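Workshop notebook, September

Basket sorting, second pass

Started at 8:40 with coffee and a clear bench, which is the best way to start anything. The job is the small-parts storage for the fastener wall. We settled on colored mesh baskets last month after the gray bins drove all of us up the wall (same gray, same size, labels falling off, everybody opening four of them to find one washer). Now the baskets are in and I am very happy with them. They are light, they drain dust straight through the sides, and you can tell from the doorway whether a thing is red, orange or green.

The color scheme, so it is written down somewhere other than the back of my hand:

Red: metric fasteners
Orange: inserts, standoffs, spacers
Green: odds and ends that still have a use, meaning springs, clips, grommets, the rubber feet we keep losing

I argued for a fourth color for electrical bits and lost. Fine. The electrical bits can stay in the drawers at Rowlands' old bench, where people already look for them.

First thing today was the shelf. Last time I had it flat on its stand and it looked neat, but you could not see into a basket without leaning over it. Tipped at a bit of a slope it is so much better! The wood is just a plain light board and the stand is the black wire one, nothing special, and I keep thinking it is the nicest thing in the shop. Three baskets fit along it with room for fingers between them. I tried to squeeze in a fourth and it could be done, but then you pull one out and its neighbor comes too. The rims catch on each other. Three it is.

Order on the shelf, left to right: red, orange, green. I went back and forth on this. Red gets used most, so there is a case for putting it in the middle. But the wall behind will run red, orange, green from the door inward, and I would rather have the small shelf match the big wall than save myself a six-inch reach. If it annoys people after a couple of weeks we can swap.

The rest of the baskets went on the butcher block for sorting. This is the part I enjoy most. Everything gets spread out, all the colors mixed up, and then you work through it.

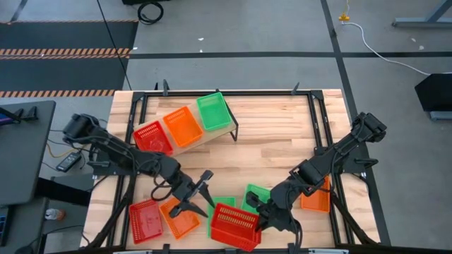

Seren Wogan wrote in the margin that the orange ones should live nearest the assembly bench whatever the wall order says, as she is the one walking across for standoffs all afternoon, and could we please think about stacking before we order any more, because two of the old bins' worth of spacers will not fit in one of these.

Both good points. On the first: agreed, and I will put a spare orange basket at the assembly bench as a satellite. It gets topped up from the wall and never the other way round. On the second: I tried stacking after lunch. Empty, they nest down inside each other and make a lovely compact pile. Full, they do not stack at all, the upper one just sits on the parts. So for anything we hold a lot of we need either a second basket of the same color next to it, or the deeper version. Lamumitz lists a deeper one in the same footprint. I have asked them whether the rims are the same, as I do not want two kinds that nearly nest.

Weight test. I loaded a red basket with M6 hex bolts until I felt silly, more than 11 pounds by the bench scale, and carried it around the shop by the rim. No cracking, a bit of flex on the long side. Carrying by one edge is a bad idea when it is that full, because the whole thing tips and the bolts slide to the low end. Two hands, or do not fill it that far. I have put a line of tape inside one basket at what I think is a sensible fill height and will see if it suits everyone else.

Mesh size is the one real drawback. Anything M3 or smaller goes through the holes. Not every time, which is worse, because you think it is fine and then find a little trail of screws leading back to the wall. Options:

Liner cut from the thin felt left over from the Zenonska cabinet job. Tried it in one green basket, works well, looks great, took me maybe five minutes with scissors.

Small lidded cups inside the basket. Tidy, but then we are back to opening things to see what is in them.

Keep the tiny stuff out of the baskets altogether.

I like the felt. It also quiets the rattle when you put a basket down, a nice surprise. There is enough for 30 liners if I am careful with the cutting, so plenty to be going on with.

Labels. Paper tags tied through the mesh, on the short side facing out. The holes make this so easy, just thread the string and knot it. I wrote the first batch in pencil in case the categories move. Please use pencil too until the wall is up! Big letters. Size first, then length, then the finish if it matters. No brand names, no "misc."

Stock count, for the reorder sheet: the washers came to 3,000 near enough, which explains where the budget went in spring. We do not need more washers. If Sevus ring with another offer on washers, the answer is no thank you.

Things to pick up next session:

Cut felt for the rest of the green baskets, then see about the others.

Satellite orange basket for the assembly bench, with a tag saying where it gets refilled from.

Little stop along the low edge of the shelf. A strip of quarter-inch dowel would do it. Nothing has slid off so far, but I have only tried it with light loads.

Measure the wall again. My two numbers disagree by an inch and I suspect the first one.

Hear back about the deep version before we cut any brackets.

Finished at 4:15. Swept up, found nine M3 screws under the bench, put them in a jar.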